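Padeye
Reports / Site visits
Lab visit: comparing grippers for bin picking at Molton, Mernivport 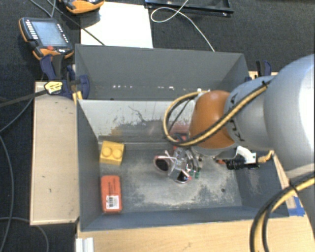
Picking test at Molton: metallic gripper with green tips at a pair of sunglasses, two more items in the near bin.

06/08/2025

Molton opened its handling lab in Mernivport to outside users for one afternoon. The program was a short talk on cell layout, then open time at the picking cells. I spent most of it at the cell set up for mixed items, which is the one that matches our own work. Notes below are for people who are choosing a gripper for small, unsorted goods.

Layout

The cell uses two gray bins placed back to back. Items go from one bin to the other and, when the source bin is empty, the direction is reversed. This saves a return conveyor and lets a test run for hours without anyone refilling it. The bins are held with clamps, so a wall contact does not shift the whole setup. The near bin has clearly seen a lot of use: the floor has pale worn patches and the back wall is scratched and scuffed. Cables are run along the outside of the arm and loop at the joint above the gripper. I would want more strain relief there for production, but on a test cell it makes a tool change quicker.

The item set is mixed on purpose. A yellow toy building block, a small red-orange box with a barcode label and a pair of sunglasses were in the same bin during one of the runs I watched. The full set has 50 items.

Grippers

Three tools were offered for trial. The first was a suction cup, the second a parallel jaw with flat pads, the third a metal finger gripper with small soft tips. Molton had logged 1,936 attempts on the cell before the visit, 1,275 of them with the finger gripper. The logs could be read on site but not copied.

Suction is the fastest on boxes and on anything with a flat face. It loses on studs, hinges and thin frames. The parallel jaw is the most repeatable on blocks, but needs clearance on both sides of the item, and near a wall that clearance is often missing. The finger gripper is slower to close and gave the widest coverage of the item set.

Sunglasses are the hard case. The lenses are smooth and curved, the temple arms move, and the item rarely lies the same way twice. A grasp on the rim holds better than one on the temple arm, which tends to fold and let the item rotate. The planner from Barnudent, which Molton runs on this cell, ranks rim grasps first if the depth data is good enough to find one. Dark lenses with reflections often leave holes in that data, and the planner then falls back to a grasp at the center of the outline.

Items close to a wall

Most of my own trials were on this point. With the box lying lengthwise by the side wall, the parallel jaw could not get its outer pad down. The finger gripper managed with the wrist turned, at the cost of a longer approach path – 23 of my attempts were of this type. Lowering the approach speed for the last part of the path helped more than changing the grip force.

Anyone planning a similar cell should check the size of everything above the fingers as well. Brackets and cable exits near the wrist limit how far the arm can tilt inside a bin, and this is easy to miss when comparing data sheets.

Controllers

Visitors could jog the arm from a pendant and edit approach height, closing force and retract speed. Changes took effect at the next cycle. The menus are deep and the force setting is two levels below the place where the tool is selected. The older Moffat controller, shown at a second cell, puts both on one page but has no log of changed values – a real drawback when several people share a cell.

Practical points

Bring your own items. The lab accepts them if they fit the bin and do not leak. Safety shoes are required and can be borrowed at the desk. Trial slots are assigned on arrival, and the mixed-item cell filled up first. A second open afternoon is planned for later in August, with the suction tool replaced by a two-cup version.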